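Iqra Orakzai runs the back end of a rental tableware business. Plates out Thursday, plates back by 9, most of them scraped, some not. In August she signed up to trial the Tondwood, a gripper kit from Gulleso that bolts onto an arm you already own. I caught her by phone between deliveries.

First question, does it break things. "Yes. Less than my nephew." Then she got serious. The kit has handled 2,775 pieces for her so far and 10 of those ended up in the bin. Most went in the first week, before she found the grip force setting, wich is buried three menus down. "Why is it there? Put it on the front page."

Plates are the hard part, she says. Bowls sit still. A plate has that thin rim and you have to come at it on a slant.
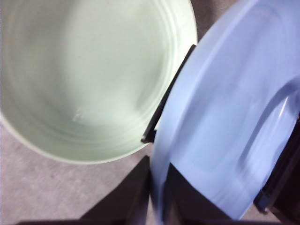

"I don't care how it looks doing it. I care if the next piece gets knocked." She had it bump neighbors a lot early on. Fix was spacing, plus slowing the last bit of the lift. Costs her time. She's fine with that, mostly.

Support? Mixed. Sheyla Chávez at Gulleso picks up the phone and knows the product. The chat line, forget it. Two days for a reply, and the reply was a link to the manual.

Price came up. Orakzai pays 1,007 a month, finger pads included, and thinks the pads wear too quick. "They go shiny. Then stuff slips." She wants a tougher set and has asked twice.

Would she keep it after the trial? Long pause, somebody yelling about a van. "Plates and bowls, yes. Glasses, no way, not yet. Ask me agian when they fix the menus." Then she had to go, the van was blocking the gate.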